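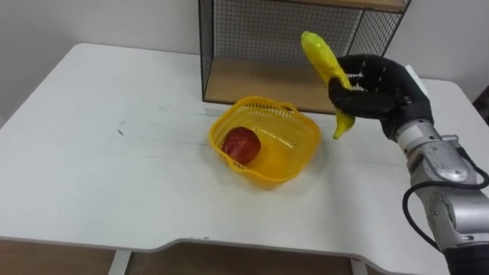
Banana in the right hand, basket on the table. The work cell we're pricing a second copy of.

1/ I got asked to write the equipment plan for next year. We have one two-arm station for pick-and-place work and the plan is to add another. Posting my notes as I go because I looked for this kind of thing when we did the first one and found mostly sales pages.

2/ The request from upstairs was one line: "What does a second one cost?" The answer I gave in the first meeting was the price of the arms and hands. That was wrong. The arms and hands are the biggest line, but the budget has 55 lines now and I'm still finding things.

3/ How I split the sheet. Stuff that moves. Stuff that holds the stuff that moves. Stuff being handled. Power and cable. Spares. Shipping. People's hours. Each one gets its own tab and its own person who has to sign it. If a line doesn't have a name next to it, it doesn't get ordered.

4/ Vendors. We have quotes from three. Dorkance quotes the arm and hand as one item. Vureo quotes them apart, and the wrist adapter is a separate line again on page two. Gendisell won't quote until they've had a call with you. I've had the call. Still waiting on the quote.

5/ If you compare the first page of each, Vureo looks cheapest. Add the adapter, the cable set and the mounting plate and it's in the middle. I now ask every vendor the same question in writing: "What else do I have to buy before this picks up a piece of fruit?" The replies are very different lengths.

6/ Hands first. Five fingers or a plain two-jaw gripper? Two-jaw is far less money and easier to fix. Our tasks involve baskets, fruit and shelves, and next year's list has bottles and cloth on it. We went with five fingers for both sides. If your list is all boxes, I would not spend it.

7/ Budget for hand coverings as a consumable, same as printer paper. I didn't the first time. They went on a personal card twice and finance was not happy with me. There's a line for them now, per hand, per quarter.

8/ Table. I put $2000 in the draft for a proper machine table with a steel frame. Nicanor Valdebenito, who runs the station day to day, sent it back with a note: "Plain white table is fine. Spend it on spares." We talked it through. White top, metal legs, same as we have. The line is $500 now and that includes delivery.

9/ He did ask for one thing on the table, which is the same front edge. We have a shallow cutout in the front and he wants the second one to match so the two stations have the same layout. So the cheap table has to be that cheap table. I've asked the shop if they still make it.

10/ White tops mark up. Ours has scuffs and dark smudges. I had a line for a replacement top every year and took it out. Nobody on the team could name a time it mattered for the work. We'll wipe it and move on.

11/ Shelving. The wire mesh unit with wood boards is from a home store. It's one of the lowest lines in the whole plan. I'm ordering three: one for the new station, two for the closet. Home stores change their lines all the time, and if ours gets bent in a year I want the same one, same grid, same shelf height.

12/ Same thing for the baskets and the fruit. They cost nothing next to an arm, so they get forgotten, and then somebody has to go out on a Thursday afternoon looking for a yellow basket. Buy extras in the first order. Put them in a labeled box. Write on the box what station they belong to.
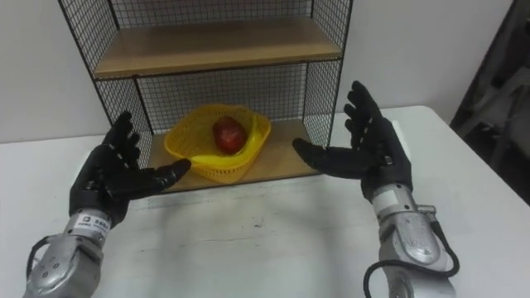 Both hands at the lower shelf, basket between the thumbs.

13/ Now reach and floor space, where I got the first plan wrong. I measured the table and ordered to fit the table. I should have measured with both arms out to the shelf, and left room on the outside of each forearm. The cables loop out past the arm on both sides. They need space too.

14/ So the floor plan for station two has a cable allowance left and right. It pushed the station away from the wall we wanted and we lost a storage cabinet. Better to find that on paper. The cabinet is going in the hallway if the building people say yes.

15/ Cables are their own tab. For each arm: one in use, one spare on the shelf. Ask the lead time on the cable, separately from the arm. Dorkance had a shorter wait on a complete arm than on its cable. I asked them to check that and they confirmed it.

16/ One arm or two? This comes up in every review. Somebody says start with one, add the other later. I priced it both ways. Adding the second arm later means a second shipment, a second install visit and a second round of setup hours. For us it came out higher, and half the task list needs two hands. We're asking for two.

17/ If your task list is all single-hand work, one arm is a fair place to start. Just get the mount that takes two. The difference in price is small and you won't have to drill anything again.

18/ Service. Vestergaard is the outfit that does our maintenance visits, and they don't sell arms, so I trust them a bit more on which arms are a pain to fix. They'll cover a second station on the same contract if it's the same model as the first. Different model, new contract. That one sentence was worth more to the decision than all the spec sheets.

19/ It also makes the spares simpler. With matching stations, one spare hand covers four. With two models I'd need a spare for each. I put both versions in the sheet so people can see the gap for themselves instead of taking my word.

20/ Hours. I asked Nicanor to write down what he did in the first month of station one. Unboxing, mounting, setup, moving the shelf, moving it again, labeling things, waiting for a part. Then I put those hours in as a cost. It was the second largest line in the sheet and it wasn't in my first draft at all.

21/ His other advice was about timing. Don't have the arms arrive before the table. Last time we had crates in the walkway and people climbing around them. The order now goes: floor marked, power in, table, shelving, then arms. The vendor holds shipment until I send a photo of the table in place.

22/ Things I cut: a second monitor, a fancy tool cart, the machine table, a training course we can get most of from the manual. Things I added: cables, coverings, shelf spares, setup hours, freight insurance. The total went up from my first draft, but not by as much as I was afraid of.

23/ Where it stands. Sheet is done except for Gendisell. If they don't send a number by the end of the month the plan goes in without them. Review is in December. If it's approved, the table and shelving get ordered the same day, since those are small enough for me to sign.

24/ A few people asked for the blank version of the sheet. I'll strip out the quotes and post it after the review. If you've bought a second station of anything and there was a line you missed, reply and tell me what it was. I still have time to add it.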